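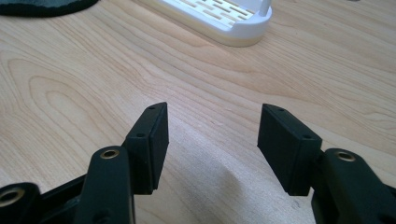

Lab 4: Comparing Grippers

Read this before the lab, or at least in the elevator.

You will try two hand-held grippers, the Kemeys and the Dremness, on the same set of objects. Each pair does 15 picks per object per gripper. Write down every miss, including the ones you feel were unfair.

Before you start
Open and close the fingers a few times with nothing between them. Check that the pads meet flat. If one sits crooked, tighten its screws by hand and stop there. Last year we replaced 61 screws, all of them tightened by people who wanted to be sure.

What counts as a pick
Lift, hold while your partner counts to five, put down. Throwing is a different course.

Camera
Look at the view on the monitor, not at your hand. The fingers cover a good part of the table once they are near it, and their shadow will fool you about height. Note when that happens, as it is half of question 2.

Write-up
300 words and one table, due before the next lab. Say which gripper you would choose for the Zenwood sorting task and what it did badly. "It felt better" earns no points, though it may well be true.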